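Can machines do the washing-up yet?

PeninahM
I've got properly hooked on robot arms doing dishes! Two arms, a couple of trays, a sponge or cloth, and a plate with sauce still on it.

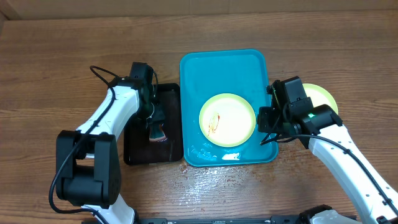 My sister says a dishwasher cracked this years ago. I say pans, bowls and the mess round the sink are still on me, every night.

hollis_70
Plates are the easy bit. Glass is where I'd worry – clear, curved and slippery. 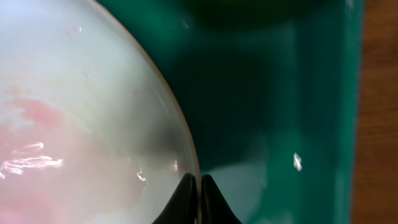
Fingertips at the rim, over the green.

josphat_lema
I'm more hopeful than Hollis. Slow is fine by me if I'm asleep.

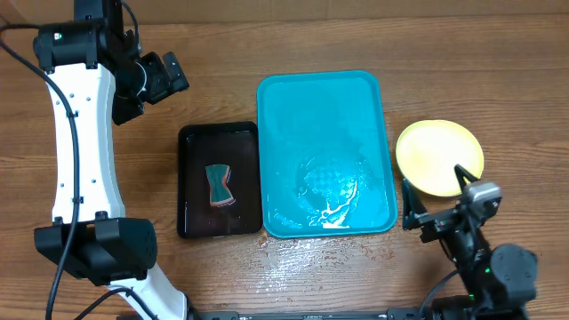
Would you let one loose in your own kitchen?
Only with the cheap plates, and with me in the room.

hollis_70
Then you've saved no time, have you? And who wipes down? Water and suds get everywhere. 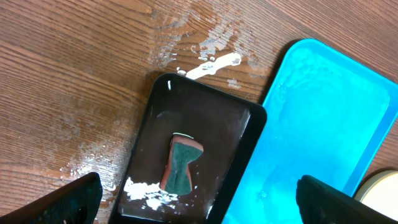
Re: Who wipes down?

PeninahM
Same as at mine, then – my lot never wipe down either! Ask me again in May.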